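Wekbridge two-arm cell: build notes and data card

Last edited 11/08/2021

Contents of this file

What the cell is
Parts
Assembly notes
Wiring
Running a session
What is in the recordings
Known problems
License and contact

What the cell is

Wekbridge is a small enclosed bench for two robot arms, built in the back half of the Tindar shared workshop. It is sized so that two people can carry it to another table. The arms are driven by hand from a second, matching pair of leader arms, and everything they do is logged. The first version had one arm and no walls. This file covers the second version only. If you have a printout with the single-arm wiring, throw it away.

The frame and panels were done by Issa Khasawneh. Kamran Jalali did the wiring and the logging code. Ghazal Mazandarani runs most of the sessions and keeps the session sheet.

Parts

Frame: silver aluminum extrusion, cut at the workshop. One vertical in each back corner, one horizontal across the back.
Panels: gray with a light marble veining on the walls, darker gray on the floor. They wipe clean.
Base rail: one long aluminum rail along the front that carries both arms.
Arms: two, white links and black joints, each with a two-finger gripper.
Wrist cameras: one per arm, on a white bracket above the gripper.
Fixed camera: one, looking down into the cell.
Storage: a white wire-mesh basket on the back rail and a black five-hook rack on the right wall.

The hook rack is held on with two zip ties. We tried screws first and they pulled the panel out of line. If you replace the ties, pull them tight before trimming, then push sideways on the rack to check that it stays put.

Assembly notes

Build the base rail first and bolt it to the bench before adding anything else. Square the two back verticals against the floor panel, then hang the wall panels. The side walls are easier to fit after the back wall is in.

Mount the arms with their bases at the two front corners. Turn each base by hand through its full travel with the power off. The left arm's conduit has to loop up over the arm with enough slack to reach the back corner, but a loop that is too big will drag over whatever is on the floor. Ours took three tries.
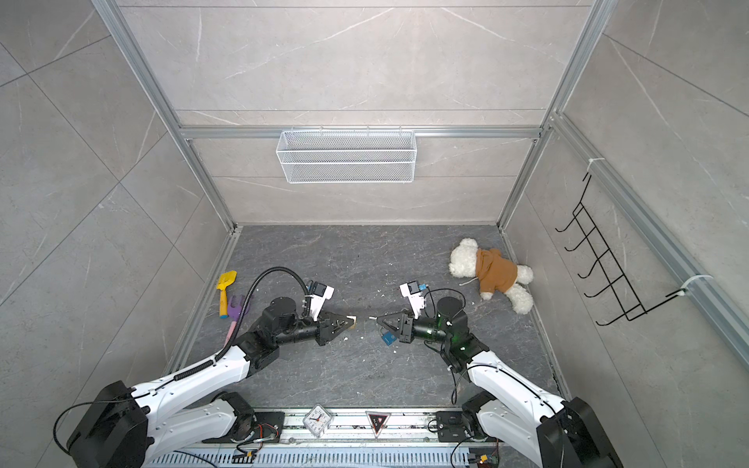

Once the arms are on, set the home pose before you connect the wrist cameras. Camera cables go on last and should be clipped to the long link, with spare length left at the elbow. Issa's first pair was clipped too close to the joint and one connector failed in September, so please don't copy the old photos on the workshop wall.

Wiring

Each arm has its own controller board near its base and its own power lead. Label both ends of every lead. The boards are not interchangeable once they have been configured, and swapping them sends the arms to the wrong home pose.

Power-on order:

1. Logging machine
2. Fixed camera
3. Wrist cameras
4. Left arm
5. Right arm

Power off in the reverse order. Support each arm with a hand when you cut its power. They drop.

Running a session

Read the warning sticker on the base rail if you have not used the cell before. Keep your hands out of the cell while either arm is live, including when you are resetting objects. The person at the leader arms calls "clear" and waits for an answer before moving.

Objects are household things and toys brought in by members. Lay them out by hand, write the layout on the session sheet, and start the log. Bring the grippers in to the middle of the floor slowly. The close-range work, with one gripper facing the other, is where most of the collisions have happened.

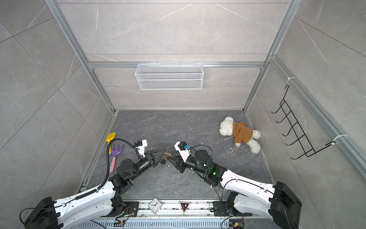
Both grippers at the center of the cell, with a small brass-colored metal piece between them.

Sweep the floor panel at the end of the session. Small bits get under the base rail and are hard to get out later.

What is in the recordings

Release 11 holds 201 sessions and 3602 clips. The longest clip is 90 seconds. Each clip has the fixed camera view, the two wrist views, joint positions for both arms, and gripper opening. Times are taken from the logging machine. Do not use the clock on the rail for timing.

Failed attempts are kept and marked "fail" in the session sheet. Clips with a person's hand or face in view were removed.

Known problems

The right gripper closes slightly slower than the left.
Fixed camera exposure drifts in the late afternoon.
Two members write object names differently on the session sheet. Jamshid Sharifi is merging them into one list, to go out with the next release.
The log viewer, Prornby, does not open clips from before release 4. Use the converter in the tools folder.

License and contact

The build files and recordings are free to use with credit to the Wekbridge group. Leave corrections in the issue tracker, with the session number if there is one. For access to the cell itself, ask Ghazal at the workshop.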